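Sivex publishes rules for robot bin picking tests
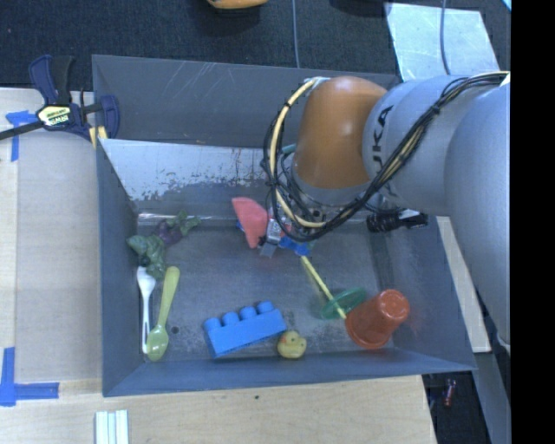 The testing group Sivex has published a new set of rules for laboratories and companies that test robots picking mixed objects from a bin. The document is 19 pages long and is free to download. It comes into use in August, and laboratories that already report results to Sivex have until the end of the year to change their procedures.

The main change concerns how results are reported. Until now, each laboratory could decide by itself what was a successful pick. Under the new rules, the object must leave the bin, stay in the gripper for 5 seconds and be placed in the target area. An object that falls back into the bin is counted as a failure, even when the robot picks it up on the next try. Every report must include at least 100 attempts, made in one series and without changing the settings between them.

"We compared reports from many places and we could not say which system was better, as the numbers did not mean the same thing," said Dehua Zheng, who led the writing of the text. "Two teams can both write ninety percent and be very far from each other."

The rules also say how the bin should be prepared. Objects must be of different shape, size and stiffness, and they must be poured in, not placed by hand. Soft and thin items have to be part of every set. The position of the bin must be fixed before the series begins, and it must be checked again at the end. If the bin has moved, this has to be written in the report together with the distance.

A separate chapter is about the safety of people near the cell. Any person who needs to put a hand in the bin must first stop the arm and wait for the confirmation signal. Cables and hoses on the arm must be inspected before each series, and the person who did the inspection has to sign the log.

Bronderon, a company that tested the draft in its own laboratory, made 2167 picks during the trial period. Its test engineer Eilidh MacRitchie said that the new procedure takes more time, mostly for refilling the bin, but the staff got used to it quickly. She would like the next version to say more about transparent objects, which the draft mentions only in one paragraph.

Sivex will collect comments on the first version until the end of the year. They can be sent by e-mail to the working group, in English or French. Aurélien Hoarau is responsible for the French translation, which should be ready before the rules come into use.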